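Two arms on one rail, first tidy-up runs

Stelport Makers Forum > Builds in progress > Arms, grippers and movers

toon_m
9th September

Right, the pair is finally bolted down and I'm far too pleased not to post! Both arms share one long rail on the front edge of the table, and the job I've set them is putting toys in a shallow cardboard box. One view from the head camera and one from a wrist camera:
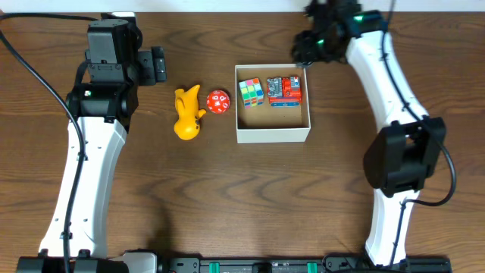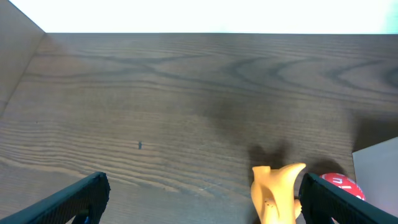
The arms move beautifully now. I swapped the cheap supply for a proper one from Landent and the jerkiness at the shoulder went away overnight. Last night I did 40 goes by hand with the leader arms and saved 30 of them. The ones I binned were all me being clumsy.

What's still bugging me is picking up the duck. If I come straight down it rolls, if I come in from the side it squirts out of the fingers. The die is a pain as well but I expected that. Any ideas? Also happy to answer anything about the rail, it was the best bit of the whole build to make.

rozi_s
Oh lovely, well done Toon! I remember you carrying that rail into Zemthorpe in March wrapped in a blanket.

For the duck, try the neck. Close slowly and let it settle before you lift. I had the same bother with a rubber frog and it was nearly all speed. How hard are you closing?

toon_m
Pretty hard I think, I've left the limit where it was out of the box. Will turn it down tonight.

Wouter V
Nice work. I'm going to be the grump though and say the table is your problem. All that strong grain is a horrible background for a camera. Put a plain grey mat down and your training will go much quicker. I did that on mine and never looked back.

rozi_s
Don't agree, sorry Wouter. If he trains on a grey mat he gets a robot that works on a grey mat. It's a kitchen-table sort of machine, let it learn on a table.

Wouter V
It's got 30 recordings to learn from, Rozi. You can make life hard for it later. Get it working on something plain first, then take the mat away and record some more.

attilab
I'm with Rozi on the table but I'd worry more about light. In the wrist picture everything past the far edge of the wood is blown out white and there's a big soft shadow right by the duck. If your auto exposure is on, the wood will change brightness every time the gripper tilts. Lock it. Two minutes in the settings and it made more difference to mine than anything I'd done to the model.

toon_m
Auto exposure is definitely on – hadn't even thought of it. Thanks Attila, that's going to the top of the list.

Wouter, I do have a mat somewhere but I'm a bit fond of the table, so I might run it both ways and see. Same toys, same box, 25 goes each.

Wouter V
Do that and post the numbers whichever way it comes out. I'll eat my hat in public if needed.

koenh
Question about the rail if that's ok! Is it one length or two joined? I want to do the same on my bench but the longest I can get locally is 74 cm and I don't fancy a join right in the middle where it can flex.

toon_m
One length Koen, I had it cut at Verstraete and they were very patient with my drawing. If you have to join it, put the join under one of the bases and bolt through both pieces with a plate behind. I did that on the old single arm and it held fine for a whole winter.

Leave yourself some slack in the cables too, more than looks sensible. Mine run down the outside of the arms and the first lot were too short, so the elbow pulled a plug out on a full reach. Scared the life out of me.

koenh
Brilliant, thank you. Will start a thread when the bits come. Are you keeping both arms on the same USB hub?

toon_m
Same hub for the arms, cameras on their own. With everything together I kept losing the wrist picture halfway through a run.

attilab
Seconding separate hubs. Powered ones.

toon_m
Quick update before bed. Exposure locked, grip turned well down, and going for the neck like Rozi said. Duck in the box five times running!! That's still me driving, but it felt completely different. Die went on the floor twice and is now under the freezer.

rozi_s
Five! Told you, go slow. Bring it along to the next open evening, I want a turn.

Wouter V
Good stuff. Still want to see the mat.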